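3. Reading the supply ledgers

I should say at the start of this section that I came to the ledgers by accident. I was after the patrol reports for the river posts, and the archive in Sosia had them filed in the same cartons as the quartermaster's books, so I ended up reading both, at first out of politeness and then because the ledgers were so much better! The patrol reports tell you that a patrol went out and came back. The ledgers tell you what it ate, how many pairs of boots it wore through, and who was cross about the lamp oil.

The garrison at Rocha was a small one, set up to watch the crossing and keep the road open to the coast. On paper it drew 2,000 rations a month. I spent most of one August trying to make that number fit the muster rolls, and it never did. The rolls give 50 men. Even if every one of them ate a full ration every day of a thirty-one-day month you only get to 1,550, so somebody else was eating (or somebody was selling, and I'll come to that). 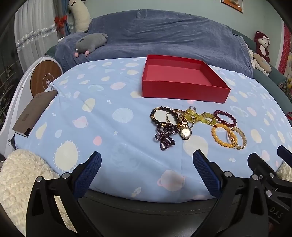 My first guess was porters. The post had no wagons of its own, and everything heavier than a man's pack came up from the Flunder landing on hired backs. Porters were paid partly in food, and the clerk at Rocha seems to have lumped them in with the soldiers whenever he was in a hurry, which was often. You can tell when he was in a hurry, by the way, because his sevens lose their crossbars. Once I started pulling the porter days out of the landing book and setting them against the ration book, a good part of the gap closed up.

A good part, but I still had a stubborn remainder in the rainy months, when the landing was flooded and hardly any porters could have been working. I grumbled about this to Wálter Llanos over a very long lunch, and he asked whether I had looked at the families. I hadn't. I had been reading the regulations, which say plainly that no dependents were to be housed at river posts, and I had believed them. (I know, I know.) He pointed me to the infirmary register, which I had skipped as a medical source and none of my business. It lists two births inside the post in a single season.

So there were families at Rocha, and they were being fed, and the clerk was covering for it in the porter column even when there were no porters to speak of. I find I rather like him for this. The inspector who came up the river in the second year didn't. His note in the margin runs to half a page, most of it about the honor of the service, and it ends with a demand that the surplus be paid back out of the clerk's own wages. I haven't found any sign that it was.

What about theft? Earlier writers on the river posts tend to assume it, and I went in assuming it too. There is certainly some. The salt never adds up, and one barrel of molasses gets signed for at the landing and is simply never heard of again. But once the porters and the families are counted, what's left over is small enough that I'd put it down to rats, damp flour and bad arithmetic before I'd call it a racket.

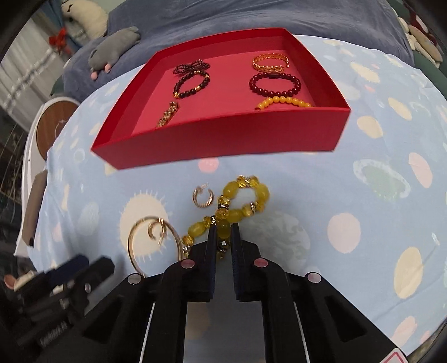
Figure 1. Bracelets in and beside an open red box.

3.1 The boot question

Boots are where the quartermaster's temper really shows. The Trudesen pattern boot was issued to all the river posts in the same year, and every post complained about it, but Rocha complained in writing and kept copies. The soles came away in standing water. The men took to going barefoot on patrol and carrying the boots around their necks, so that they'd have something to wear if an officer turned up.

I'd love to know how common this was elsewhere, and I can't say, as the other posts' letter books haven't survived. At Rocha, though, the requests for boots stop quite suddenly in the third year, and in their place there's a standing order for sandal leather, entered every quarter under "repairs."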